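Pascual Sosa spent 12 years playing bass for other people before he sat down to write songs of his own. The result is Cunermont, a nine-track album named for the street where his grandmother taught him his first boleros.

Sosa wrote most of it on a nylon-string guitar and cut the vocals at Ibarra, a small studio with one good microphone and a piano that needs tuning. He kept 46 takes of the opening song, "Fandel," and used the second.

"I was singing too hard on the others," he says.
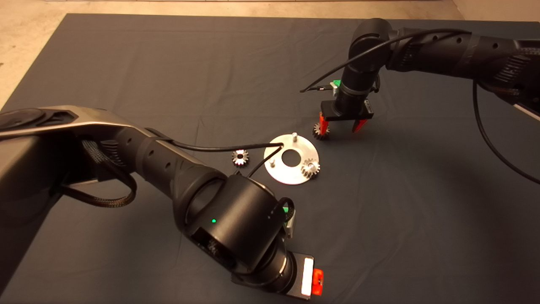 Two robotic arms over a dark gray cloth mat.

The first pressing is 800 vinyl copies on the Konix label. Sosa starts a club tour in September with a four-piece band - his cousin is on drums - and plans to play the album in order, with a few old boleros at the end.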